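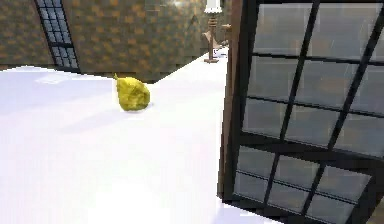

Clerkeo says its driver updater will "wake up" an aging Windows laptop. I paid for a year and ran it on two machines, and I'd like a word with whoever wrote that.

The first scan flagged 43 drivers as outdated. Windows Update had already handled most of them, and several of the "new" versions carried the same number as the ones I had. Boot time stayed at 18 seconds before and after.

**What works:** it makes a restore point before touching anything, and the rollback button did its job when my Wi-Fi adapter vanished after the second batch.

**What doesn't:** the background service holds 406 MB of memory while doing nothing I could identify, and the uninstaller leaves it running until you restart.

Renewal is switched on by default. I've turned mine off. Get your drivers from the laptop maker's support page.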